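Household and Workshop Tips: Which Chores Can Be Left to a Machine?

Issued by the Kekana Home and Workshop Advice Service. Revised 2024-04-14.
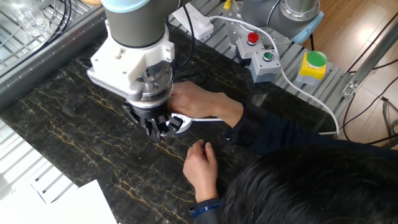 Readers regularly ask whether a robot arm can take over routine work at the bench or the kitchen worktop. Our present advice is to treat such equipment as an aid to a person who remains close by.

Suitable tasks
Moving rigid items of one size between fixed points is generally within reach. In the Dravureo trial last December, an arm was set 65 sorting tasks with plain wooden blocks and needed help with 44 of them.

Tasks to keep for yourself
Folding laundry, coiling flex, peeling vegetables and wiping round taps should still be done by hand. Soft or tangled items change shape when lifted, and most grippers cope poorly with this.

Preparing the work surface
Clear loose paper and cloths before starting. Route cables behind the work and fix them down. Patterned worktops can confuse some vision systems; a plain mat is a cheap remedy.

Safety
Learn where the stop button is and keep it within reach. Stop the arm before adjusting the gripper or wrist. Allow 2 people at the bench at most, and tie back long hair.

Enquiries about loan equipment should be sent to the Lusasmont office.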